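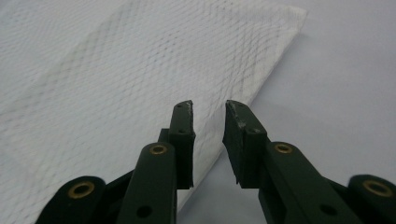 From: Ignacio Garrido
To: smallfield-ops list
Subject: Re: Slow flow at the self-serve pump, again

Leonidas Zervas wrote:

> We're back to a trickle at the self-serve. The Tutero cabinet
> was serviced in the spring and the card reader, which used to
> be the part everyone complained about, is now the only part
> that works properly. Flow starts out fine, drops off after a
> few gallons, and by the time a thirsty twin is on its second
> tank the owner is standing there composing an email to me.
>
> Changed the filter element at Sosina's suggestion. It was good
> for 9 days and then we were right back where we started. The
> gauge across the filter housing hardly moves. The contractor
> says the pump is tired and would like to sell us a new one. I
> would like not to buy it.
>
> Anybody seen this? The tank is above ground, double wall, older
> than our line guy. Avgas only.
>
> Leonidas

Leonidas,

Don't buy the pump yet. I say this as a man who bought the pump.

We had the same thing at Workneh two winters ago. Good flow, then poor flow, then a phone call. We replaced the filter element, then a hose, then the nozzle, then the pump, working our way steadily through the catalog and away from the problem. The new pump was a lovely thing. It delivered the same trickle as the old one, only more quietly.

The part of your message I'd hang on to is the gauge that hardly moves. If the filter were loading up you'd see the differential climb at full flow. A low reading while the nozzle is dribbling tells you very little, because there's hardly any flow to make a differential with. So a flat needle doesn't clear the filter, but it should make you look at both sides of it, and in our case the suction side was where the bodies were buried. We had a strainer between the tank and the pump that wasn't on the drawing. Kidus Sisay found it by following the pipe with his hand, a diagnostic method I had somehow skipped in favor of spending money.

The basket was packed with rust flakes and a sort of brown paste. There's your "starts fine, drops off." Sit overnight and the stuff slumps away from the screen, start pumping and it all gets pulled back on.

Before you open anything: power locked out, valves shut at the tank, bonding on, a proper container for what comes out, and somebody there who is trained to do it and isn't you or me. If your fire marshal wants a permit, get the permit. Ours did, and was quite pleasant about it.
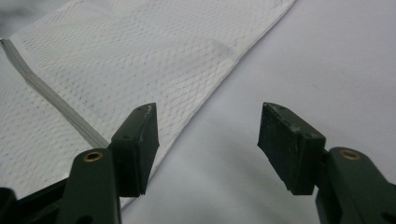

Once the strainer is out, look at what's in it before anyone rinses it. Our contractor had the basket shining clean in 3 minutes flat and the evidence went into the waste drum with the fuel. Second time around I insisted on spreading the debris out where we could see it, well away from the tank and after it had been left to dry off outdoors. You want a light-colored surface and something white across it, pretty much like the one here, and good even light. On the old steel bench in our shed everything looks like rust, including the bench. On white you can tell red flakes from black specks from bits of gasket, and each of those sends you to a different part of the system. A magnet under the sheet helps too.

What we had was mostly red flakes, which meant the inside of the tank or the pipe, and with it water. Which brings me to the question I'd have asked first if I were a better correspondent: how are you sumping the tank, and who is writing it down? We had a log. It had a tidy row of initials and the word "clear" going back years. I asked our line crew to show me how they did it and they drew a cupful from the nearest valve, which is at the high end. The tank had settled over the years and the real low point was at the other end, under a valve painted shut. When we finally got it open we took off roughly 7 gallons of water and a smell I won't describe to a family mailing list.

So, in the order I'd do it if I had my money back:

Put a level on the tank and find out which end is low now, whatever the drawing says.
Draw a sample from that end, into clear glass, and keep drawing until it's fuel.
Walk the suction line by hand and find every strainer and every valve. Make sure the valves are fully open. (Handa had one a quarter open since a repair. They asked me not to bring it up.)
Get a vacuum gauge on the pump inlet and read it at the start of a fill and again when it goes slow.

If the vacuum climbs as the flow falls, you have a restriction upstream and the pump is innocent. If it doesn't, apologize to your contractor for me and go ahead and have the argument about the pump.

On the filter element: which one did you put in? Hamdia Asfaw had trouble with a batch of elements that fit the housing but didn't seat at the bottom. If yours are from Fotisura, check the part number on the end cap and not the one on the box – ours disagreed. Water-absorbing elements will also swell up and choke flow when they meet enough water, and a fresh one dying that quickly would make me very suspicious of the tank. I'd cut the old one open if you still have it.

We have one lightly used pump in the shed, by the way, if it comes to that. Bring a truck and make me an offer before December, when I need the floor space for the snow broom.

Ignacio
Workneh airfield, ops and mowing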